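Wed 5 June

What a night! I'm still too wound up to sleep, so I'm getting it all down while it's fresh. The mother-daughter supper is over and we pulled it off.
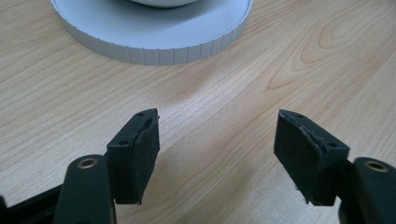

Before the doors opened

I got to the hall way too early with the back seat full of tablecloths (I ironed every one of them last night, and then folded them, so they had creases anyway). Kyriaki Andreadis was already in the kitchen with her sleeves rolled up and two trays of spinach pie in the oven. I love that woman. She'd brought lemon potatoes too, which weren't on the list, and they were gone before the salad was.

We had planned for 25 tables and I worried all week that it was too many. It wasn't! People kept coming in with an aunt or a neighbor in tow, and the Plunthorpe ladies came in a church van, singing. Singing! I could hear them from the parking lot.

The supper

Pastor's wife said grace and kept it short, bless her, with all those little girls eyeing the rolls. The microphone quit right after, so I did the welcome by shouting, and my voice is a croak tonight.

My favorite part was the letters. We'd asked every mother, grandmother or "borrowed mother" to write a few lines ahead of time and we slipped them under the plates. I thought people would tuck them away for later, but they opened them right there, and the whole room went quiet except for noses being blown. Mine from Mom was on the back of a recipe card. I've read it four times and I'm keeping it in this book, between these pages.

Then the hymn sing, with requests. We did "Blessed Assurance" twice and I'd have happily gone for a third. The teenagers picked the fast ones and clapped on the wrong beat and it was wonderful.

Money, before I forget

The offering came to $655 and the food and flowers ran us $390. The rest goes to the camp fund, so that's a real start on sending the Treltlow kids in August. I want to call their mother first thing tomorrow.

For next year

More rolls. Fewer centerpieces, or at least shorter ones, as I spent the meal talking to Kyriaki around a hydrangea. Put the dessert table on the far wall so the line doesn't run into the coffee line. Test the microphone with the doors open AND the doors closed. Ask the Plunthorpe ladies to sing on purpose this time, up front, with a proper introduction.

Also start the letters earlier. I was still chasing 2 of them on Monday, and one came by text message and I had to copy it out by hand in my best writing.

My feet hurt and there's a casserole dish in my car that I don't recognize. I'll ask on Sunday.

Lord, thank you for every single woman in that room tonight, and for the ones we were missing. Psalm 133 in the morning.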